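Keeping Kitchen Blades in Good Shape

9/22/25
29 shares
10 comments

Most dull knives are dull from storage and washing, and cooking has little to do with it. A blade that rattles around in a drawer with the can opener will lose its edge in weeks. Fix that first, before you spend money on a sharpener.

Drawer inserts are the easiest change. Get one with slots that hold each blade separately, and measure the inside height of the drawer before ordering. The insert from Cloda I use needs 2 inches of clearance with the handles in. A wall strip works too if you put the spine on first and roll the edge away from the magnet when you take it off. Blocks are fine, but turn them over and shake out the crumbs now and then.

Wash by hand, one at a time, and never leave a knife lying under suds in the sink. Dry it right away, including where the blade meets the handle. Carbon steel gets a thin wipe of mineral oil if it's going to sit for a while. Don't use olive oil – it turns sticky and smells.

For wide blades such as cleavers and bench scrapers, wipe from the back toward the edge with a folded cloth. Dried dough comes off a scraper with a damp sponge after ten minutes of soaking. Avoid steel wool on anything with a maker's name on it. 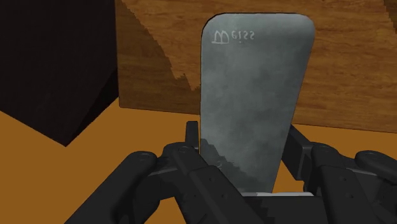

"Weiss" lettering on a gray, tapering piece.

Light rust can be rubbed off with baking soda and enough water to make a paste. Use a cork as the rubbing block and go along the length of the metal. Rinse, dry, oil. If you can feel pits with a fingernail, the paste won't help, and you're better off with fine wet-and-dry paper on a flat surface.

Now sharpening. I use a two-sided water stone and do the main chef's knife every November, before the holiday cooking starts. The paring knives get done at the same time. Soak the stone if its instructions say so, set it on a wet towel so it can't slide, and keep the same angle the whole way along. A honing rod between sharpenings will straighten the edge but won't put a new one on.

If you'd sooner pay someone, the hardware store in Nudthorpe takes knives at the counter and charges by the blade. Wrap them in newspaper and tape it shut for the trip.

Cutting boards matter as well. Wood and soft plastic are kind to an edge. Glass and stone are not, so keep those for cheese. Scrape chopped food off the board with the spine of the knife.

25 people found this useful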